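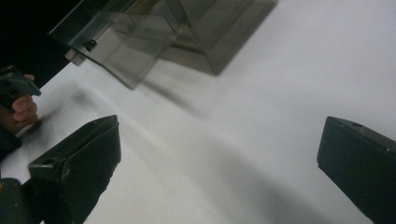 The table came from the Bastus warehouse in May, and by the time the rest of the flat was unpacked it had been used for everything except meals. It was white and it showed every crumb. She wiped it before she started, and again when the kettle had boiled.

Her sister arrived at 2 with the last of the boxes from Uleck. There were 14 of them on the list and 17 in the hall, so somebody had got it wrong, probably their mother, who had written the list.

"Which of these do you want?" her sister said.

"Plastic ones first."

They had been their father's. He kept fuses in them, and seed packets, and the stubs of pencils he had brought home from the office at Skoltano. The plastic was grey and you could see through it, though not well. You had to tip a box towards the window to know what was inside.

Her sister tipped one. It rattled.

"Screws."

"Keep."

"You haven't got a shed."

"Keep them anyway."

They went on like that until the light began to go. The screws went on one side of the table and the papers on the other. Near the bottom of a box they found a receipt for a coat, made out to Bansal, a name neither of them knew. Her sister read it twice and put it with the papers.

"We could ask Mum," she said.

"We could."

The tea had gone cold. She poured it down the sink and filled the kettle again, and her sister reached for the next box.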